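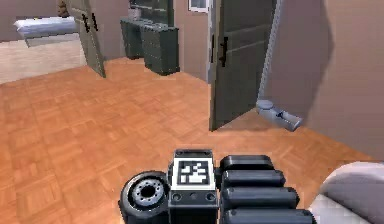 The shortlist for the Skundska Prize was read out at seven in the evening, over the telephone, by a man who had plainly been given the list on a napkin. Arne Oltmanns took the call standing up. He had written a novel of 695 pages about a salt merchant, and he had stood up for every telephone call since March in case it was this one. He walked the length of the orange-brown parquet while the man struggled with the name of a Portuguese, walked back again, and heard his own name come fourth, as Altmann.

"Oltmanns," he said.

"It says Altmann here."

"Is the book called The Brine Ledger?"

There was a pause, and the sound of a napkin being turned over. "It's called something like that."

He rang Ottmar Pfeiffer, his editor, who was in the bath and said he had always known. Ottmar had in fact asked him twice to take out the merchant. He had felt that the salt could carry it.

By nine the whole list was known. Nuno Macedo was on it for a book that could be read in either direction. Bernd Wendt was on it because Bernd Wendt was always on it. And third, just ahead of Altmann, came Knut Hinrichs, with whom Arne had shared a desk, a landlady and for one bad winter a coat, and whose own novel was 145 pages long with generous margins.

Arne had read it in a bookshop, on his feet, so as not to add to the sales. It was about a man who shared a coat.

"You've seen it, then," said Knut, when he rang.

"I glanced."

"I made you taller."

"I noticed that."

"And I left out the business with the landlady's goose."

Arne had noticed that too, and had been hurt by it. The goose had been the best thing he did that year. He said it was a fine piece of restraint and asked what Knut would be wearing to the dinner.

The dinner was in October, in a hotel that had run out of heating but not of candles. The judges had a table to themselves and had evidently fallen out over something before the soup. One of them, a thin woman with The Brine Ledger in front of her, had put a marker in it at page 39. Arne watched that marker all through the fish. She might have been rereading. People did go back to page 39, it had the storm in it.

"She's not rereading," said Bernd Wendt, who had been to almost 19 of these and was buttering a roll for his pocket. "Eat something."

Macedo made a short speech which he then gave again backwards. The chairman stood, thanked the hotel, thanked the fish, and gave the prize to Knut.

Knut came back to the table with the cheque and a glass bowl and sat down heavily. He looked, Arne thought, rather small. He pushed the bowl across the cloth.

"Hold that a minute," he said. "My hands are frozen."

"Where's your coat?"

"I thought there'd be heating."

Arne held the bowl on his knees through the coffee. Then he got up, fetched his own coat from the cloakroom, and stood with it over his arm in the doorway - a good heavy coat, bought with the advance - working out which of them would have to ask.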